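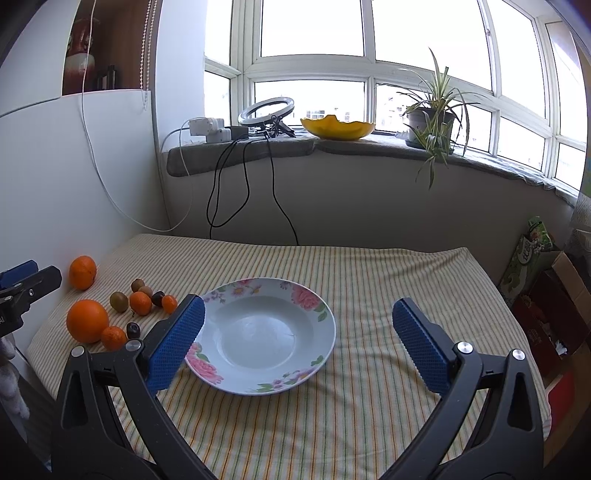 Figure 3. Round white plate with a floral rim on a striped cloth.

4.2 Voting and attendance at the Brestine concerts

The summer concert series in Brestine was paid for by two sponsors, the Astach credit union and the Verbruggen furniture store. Both wanted the public to have a say in the program. For each evening the headline act was booked in advance by the town, and the opening act was picked by an online vote that ran through May. The vote was hosted on Trosix, a ticketing site that most local venues were already using. Voters had to enter an email address and a zip code. They did not have to buy a ticket or hold an account with either sponsor.

A total of 2197 votes were cast. We removed duplicate entries from the same email address and entries with a zip code that does not exist, which left 2126 votes for analysis. We did not remove votes from outside the county. The rules allowed them, and the sponsors counted them when they named the winners.

Votes were spread unevenly over the month. Most came in during the opening days and again in the last days before the poll closed. In between, the daily count was low, apart from short peaks when one of the bands posted a reminder on its own page. The posts made by the sponsors had no such effect that we could find. This matches what De Haan saw in her earlier work on radio station polls, where the acts themselves brought in the voters and the host of the poll brought in few.

Attendance is harder to work with. The concerts were free and the park has several open entrances, so there is no gate count. Evelien De Haan and two student assistants handed out 600 survey cards across the series, starting when the opening act went on at 6:30 p.m. and stopping when the headline act began. Cards were given to adults only, one per group. Each card asked whether the person had voted, which act they had come to hear, and whether they could name a sponsor of the concert.

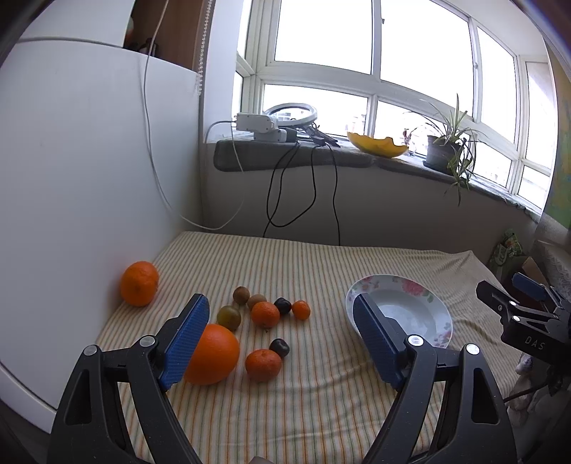 Figure 4. An orange and other pieces of fruit on a striped cloth.

People who said they had voted were more likely to be in the park before the opening act started. They were also more likely to name that act as their reason for coming. Many of them left before the headliner, and the assistants noted the same thing on all the evenings they worked. Those who had not voted tended to arrive later and stay to the end.

Sponsor recall did not follow the same pattern. Voters and other visitors named Astach at similar rates. The credit union had a banner over the stage and its name was read out between sets, so anyone in the park would have met it more than once. Verbruggen had a smaller sign next to the food stands and was named less often by both groups. A few people named Trosix, which was not a sponsor. All but a handful of these were voters, and we take it that they remembered the site where they had cast their vote.

There are 3 limits to keep in mind. The cards were filled out by people who agreed to stop and talk, and fans standing close to the stage were hard to reach. We relied on what people told us about voting, and we had no way to match a card to an entry in the poll. Finally, rain moved one concert into the high school gym. We kept the cards from that evening in the data, but the banner was not hung there and the sponsor was only mentioned from the stage.

Section 4.3 looks at the bands that lost the vote and at how many of them played a paid show in the town within the following year.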